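How to Record Utensil Sorting Demos With a Hand-Held Gripper (and When Not to Bother)
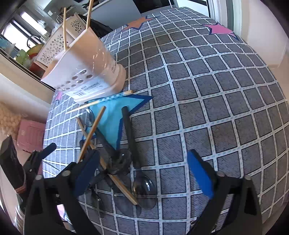
Utensils on a patterned sheet, seen from the gripper, with the caddy at upper left.

Every vendor page makes this sound like an afternoon job. Squeeze the trigger, put chopsticks in a caddy, feed the videos to the model. I recorded 319 demos for a sorting task with the Todivura hand gripper and threw away 119 of them, so here are the steps I'd follow if I had to start over.

What you need
- A hand gripper with a wide-angle camera
- One caddy and a small mixed set of utensils
- A surface you can reach from two sides
- The Drumport recorder, or anything that saves video and finger width together

Step 1. Decide what counts as done
Write it in one sentence. Mine was "every utensil stands in the caddy and the cloth stays on the bed." Without that sentence you'll end your clips in different places, and the model will learn to stop whenever it feels like it.

Step 2. Drop the pile, don't arrange it
Chopsticks should cross. Let the black handle land on top of the cloth if that's where it goes. I've seen guides that tell you to space things out for "clean data." You get a clean demo video and a policy that falls apart the first time two things touch.

Step 3. Include the hard stuff early
Clear plastic spoons are a pain. So are thin chopsticks on a soft surface, because the pads press the sheet down before they close. Do these while you're fresh. My late-evening clips were mostly fumbles.

Step 4. Approach slowly, then commit
Keep both fingertips in view and the caddy too, if you can. Close once. If you miss, back off and try again in the same clip - but only once. Three misses in a row is a delete.

Step 5. Watch the shadows
With a bright window nearby, the fingers throw dark shapes over the pile. Drumport's help page says variety in lighting takes care of itself. I doubt it. Record at 9 a.m. and again at 4 p.m.

Step 6. Review before you train
Play everything back at double speed. Cut clips with lost tracking, long pauses, or a tipped caddy you didn't mean to tip.

How many is enough?
The number 173 gets passed around as a magic minimum. I can't find any test behind it. Train on a small batch, see what fails, and record more of that.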